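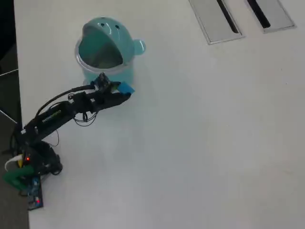

Fixed volume, variable results: an interview with the audio driver lead at Fletau

2026-07-13

Fletau maintains the Windows driver package for the Arneo range of USB sound interfaces. Release 1538, issued in October, replaced the old vendor mixer with the standard Windows audio class path. Complaints about low output followed within a day. We spoke to the engineer who leads the driver work and asked what had changed.

The first point was that the level did drop. "On the old driver, the slider at 100 did not mean unity gain," the lead said. "There was a boost stage after the slider. It added 6 dB and then ran a limiter so that the peaks would not clip. When we moved to the class driver, the boost stage went. People heard the difference straight away and they were right."

The boost had never been documented. It was added for one batch of laptops with weak headphone outputs and was then left on for every device. The lead described it as a default that stayed because removing it would have produced the same complaints earlier.

We asked why the new package did not simply carry the stage over. "In the old design it sat in the kernel driver. You can't put it there now. It has to be an audio processing object, registered against the endpoint, and Windows has to agree that the endpoint is yours. If Windows Update installs its own driver on top, the hardware ID still matches but the registration is gone. The control panel opens, finds nothing to attach to and greys out the sliders."

That fault accounts for most of the 204 tickets still open. The remainder concern the Wieser docking station, which reports its line output as a headset. Windows then applies the communications setting and lowers other sounds by 80 per cent whenever a call is active. The cure is in the Communications tab of the old Sound panel, where the option should be set to "Do nothing". Fletau has asked for a firmware change. It has had no date.

For the main fault the lead gave the following order of work. Uninstall the device in Device Manager and tick the box to remove the driver. Disconnect the network. Restart, run the Fletau installer, restart again, and only then reconnect. "People skip the second restart. The service starts before the endpoint has been rebuilt, and you are back with grey sliders."

Can a third-party equaliser do the same job? "It can add gain. Without a limiter it will clip on anything mastered loud. Set the preamp to 3 dB, listen, and stop there if you hear distortion."

A replacement processing object, with the working name Plendudmont, is in test on 700 machines. It restores the gain stage as a visible option, off by default. Latency with the limiter enabled is 4 ms higher, and exclusive mode bypasses it altogether. The lead does not regard the second point as a fault. "If an application asks for exclusive mode, it gets the device as it is."

Support for the older PCI cards is not planned. Their last driver remains on the download page, under Archive.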